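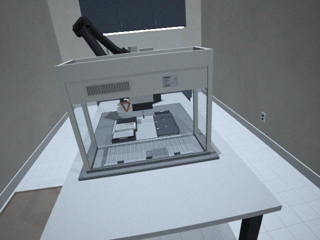 Stokton deck workstation with rear-mounted arm, simulation render. Plate carriers left, loading rail in front.

Stokton Liquid Handling Workstation – Gripper Service Kit and Safety Notice
Sold and supported by Zevalau

Updated August 18, 2021

READ THIS FIRST if your unit has the orange V gripper on the left side of the pipetting head. We have a confirmed fault. Plates can be dropped. In some cases the head keeps moving after the drop and the probe comes down on whatever is underneath. Parts and software fix are on this page.

What is going wrong

The gripper closes on the plate, reports a good grip, head lifts. Plate is only held on one side. Travels fine for a bit, then tips off during the sideways move. We had 13 reports in June, all the same story. Plate on the deck, liquid everywhere, run still showing green.

Cause is two things together:

Grip pad wears smooth on the inside of the V. Hard to see by eye. Run a fingertip over it with the power off – if it feels slick, it's done.

Grip check only runs once, at close. Nothing checks again during travel. So a plate that slips after lift is never noticed.

Either one alone mostly gets away with it. Both together and you lose the plate.

Second fault, arm handoff

Affects cells with an articulated arm behind the workstation. If the run stops on a dropped plate and someone hits Resume without clearing the handoff flag, the arm can come in over the housing while the head is still parked low. One site bent a probe this way. No injuries reported to us. Do not put your hands in the enclosure with the arm enabled, even if the screen says Paused. Paused is not stopped. Use the emergency stop, wait for the arm to go quiet, then reach in.

Which units

All Stokton units with the V gripper and deck software before version 8. Version is on the start screen, bottom line. Units with no gripper are fine. Units with the gripper but no arm need the pad kit and the update, you can skip the arm section.

What to do today

1. Stop any unattended or overnight runs that move plates.
2. Check the pads, power off.
3. Set travel speed to 40 percent in the Motion tab. Slower, yes. Holds the plate a lot better untill the pads are changed.
4. Turn off auto resume. It is on by defualt.
5. Arm cells – disable the arm in the scheduler before anyone opens up or reaches over the deck.
6. Order the kit.

What's in the kit

Replacement grip pads, left and right, textured
Pad screws, new – don't reuse the old ones, thread lock is gone after first removal
Alignment gauge, fits in the plate carrier
Deck software version 8 on USB stick, also on the support download page
Printed instruction sheet
Warning label for the enclosure, stick it where people reach in

Fitting the pads

Takes 30 minutes with the hex key that came with the workstation. Power off at the wall. Take all plates and tips off the deck first. Support the gripper with one hand while you loosen the screws, it drops a little when free. Old pads off, wipe the faces, new pads on with the texture facing in. Snug is enough. Overtightening bows the pad and you're back where you started.

Put the gauge in the carrier, power on, run Gripper > Align. If it fails twice call support, don't keep trying. Usually means the head took a knock from an earlier crash and the offset is out.

Then do a test with an empty plate. Then a plate full of water. Don't go straight back to samples.

What version 8 changes

Grip is checked at close, after lift, and all through travel. If it's lost the head stops where it is and the run goes to Fault, not Paused. Resume is grayed out until the handoff flag is cleared by hand at the screen. Arm gets a hold signal at the same time.

Note for Stasell scheduler users: the Fault state is new and older Stasell scripts don't know it. They will read it as Busy and sit there. Update the driver first, then the deck software. Isah scheduler users don't have to change anything.

Price and availability

Kit is no charge for affected units, in or out of warranty. One kit per workstation. Have the serial number ready, it's on the label plate on the front of the upper housing. Orders with no serial number get held up.

Extra pads are sold seperately. We now list pads as a wear part, inspect monthly, swap when smooth.

Already had a drop?

Keep the log file before you update, the update clears it. Send it to support with the plate type and lid on or off. If the probe touched anything check it for straightness before the next run. Bent probes are replaced free if the log shows this fault.

If what spilled was hazardous follow your own lab's cleanup rules before touching the unit, and tell us before you ship any part back. We can't accept parts without a signed decontamination form.

Returns and repair form | Support downloads | Order kit | Contact Zevalau service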